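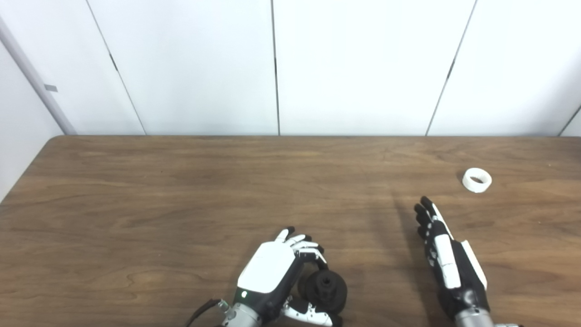 Can I put masking tape on a finished wood tabletop without wrecking it?

I use one table for everything, glue-ups included, and I'm tired of scraping dried drips off it. A guy at the hardware store told me to tape down paper around the edges and swore up and down that painter's tape "can't hurt" a finish. I've heard that kind of promise before. The top is the same sort of warm brown wood grain as the one in the picture, and a roll of white tape like the one lying toward the back of it is what I have in the drawer. The core has no label, so I can't tell you what brand or grade it is. Has anyone left tape on for a week or more and gotten it off clean? I don't want to hear what the package says. I want to hear from people who did it.

posted by grainofdoubt, May 30, 2018

cattaneo_bench

I've done it plenty and I also have a bad patch on my dining table, so take this as a maybe.

The finish matters more than the tape. Cured polyurethane will usually put up with it for a few days. Shellac and old lacquer are another story, and oil or wax can go cloudy or come up with the adhesive. If you don't know what's on yours, try a small piece on the underside first and leave it there as long as you plan to leave the real one. People skip that last part. They test for ten minutes, call it safe, then leave tape on all through August with the sun on it.

When you pull, go slow and fold the tape back on itself at a low angle – not straight up. If it leaves gum, a little mineral spirits on a rag took mine off, but test that underneath too.

I wouldn't trust an unlabeled roll for a week. White tape could be masking, cloth, medical, anything. Old masking tape is the worst of the bunch.

Brasby731

just use tape its fine. been doing it 5 years on a kitchen table and never had a problem. I get the Orkadeo kind

grultodcombe_shed

"Never had a problem" doesn't mean much if we don't know the finish or how long the tape stays down. I'd also ask why you need tape on the table at all.

Get a piece of hardboard a bit bigger than your work, set it on an old towel and glue up on that. Drips pop off if you rub some paste wax on the board first. When you're done it goes behind the door. Mine has been through more glue than I want to admit and the table under it looks the same as when I got it.

If the paper keeps sliding and you really want tape, stick the paper to itself on the underside, like wrapping a box. Then no adhesive touches the finish. It only works if the top isn't fixed against a wall, so you may have to drag the table out first.

I'm not convinced by "clean release" claims either. I read one that was good for 2,000 hours or some such, with no word about what surface they tried it on.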